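What I Learned From Sitting In on Small Claims Court

Posted in: Second Career, Law School at Night
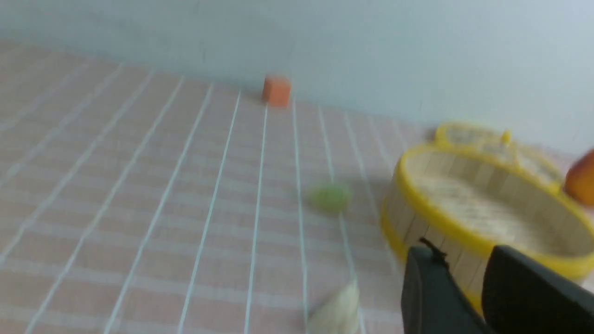

Do you need a lawyer to go to small claims court?

Most people go without one, and the whole process is set up for that. Some states don't let attorneys speak for you at the hearing at all, and others allow it but don't expect it. Check your own county's rules before you file, because the limits and the forms change from place to place.

I get asked that so often now that I figured I'd put it up top! For anyone new, I'm in my second year of the evening program, I still work my day job in billing, and I have become completely obsessed with the least glamorous courtroom in the building.

It started with an assignment. Our civil procedure instructor, Vasanthi Dewan, told us to go watch two hours of any public docket and write a page on it. My classmate Baoshan Shi picked a felony arraignment calendar. I got there late, the only door open was small claims, and I ended up staying until they turned the hallway lights down. Then I went back the next month, and the month after that. I've now watched 26 hearings start to finish and I have a spiral notebook full of them.

The first one I ever saw was a fence. Two neighbors, one storm, $900. Both of them had brought photos, and both had brought the same photos, which made the judge laugh. She had it sorted in eleven minutes. I remember thinking, this is the part of the law that most people will ever touch, and in a year of classes we'd barely mentioned it.

The one I think about most was a security deposit case. A tenant (very young, very nervous, holding a grocery bag full of papers) was asking for $2,530 back from a landlord. The landlord had a typed list of repairs, and it looked really official. But there were no dates on it and no receipts. The tenant had a move-in checklist with both signatures on it, and it was at the very bottom of the bag. It took forever to find. You could feel the entire room leaning forward. The judge read it, asked the landlord two short questions, and that was pretty much it.

So, some things from the notebook, in no order.

Bring three copies of everything. One for you, one for the judge, one for the other side. I have seen people hand over their only copy and then try to talk about it from memory, and it goes badly.

Put your papers in date order. Staple them. Write the dates big.

Say the number first. "I'm asking for $900 for the fence" gets you so much further than starting with how long you've lived on the street. You can tell the story after.

Text messages need to be printed, with the phone number and the date showing. Handing your phone up to the bench is awkward for everybody, and one man's phone rang while the clerk was holding it.

Winning and getting paid are two separate jobs. This surprised me more than anything. The court gives you a judgment, and collecting on it is up to you, with more forms. Ask the clerk for the collection packet before you leave the building — you'll be tired and you won't want to come back.

Oh, and the clerks! They can't give legal advice and they'll say so nine times a day, but they can tell you which form you need and what it costs to file it. Be nice to them. Ours has a basket of pens and she guards it.

I wrote all this up for class and it came out at 3,619 words for a one-page assignment. Professor Dewan gave it back with "cut this" on the first page and "keep going" on the last one, so I'm taking that as a mixed review. She also put me in touch with Naa Gbeho, who runs a free help desk on the courthouse's second floor, and I start there in December, two evenings a month. I'll be supervised the whole time, obviously, and mostly I'll be helping people fill in boxes and figure out whose name goes where. (Suing the wrong name is a huge one. If you rented from a company, you probably need the company's legal name and not the guy who picked up your checks.)

I am so excited about it that I bought a new notebook.

Next post will be on serving papers, who's allowed to do it and who isn't. Baoshan has promised me a story about a process server and a car wash, and I'm holding him to it.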